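Lid Fit Should Be a Published Figure
Sajib Kodikara, 5/13/22

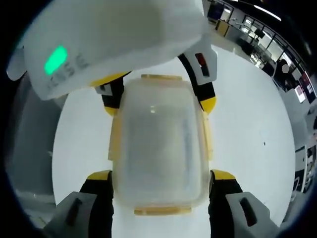
Clip-lid food container, underside up.

Sellers of plastic food containers publish volume, outer dimensions and a temperature range. They do not publish how well the lid keeps fitting, and that is the figure a buyer needs most. A box with a warped lid is a bowl.

Two things govern lid fit over time: the stiffness of the rim and the condition of the gasket. Rims go out of shape under heat, mainly on the lower rack of a dishwasher. Gaskets take on a permanent set if the clips stay closed in storage. Both effects are easy to measure. Fill the box with water, close it, invert it for 18 minutes and weigh what escapes. Repeat after a fixed number of wash cycles. A small test lab could run the series in July and have a table ready before fall.

Trenham prints "1,000 closures" on its sleeve. The number refers to the clip hinge and says nothing about the seal. Derkelach offers replacement gaskets in four sizes, a better policy, but the size code appears only on the carton, and most households discard the carton on the first day.

I kept 11 boxes from both makers in daily use for almost a year. The hinges all survived. Leaks began at the corners, where the rim is least supported and the clips apply no direct load.

The remedy is cheap. Mold the gasket code into the base, next to the recycling mark. State grams lost on inversion, new and after washing. Stores could then drop the word "leakproof" from the shelf tag and print the two numbers in its place.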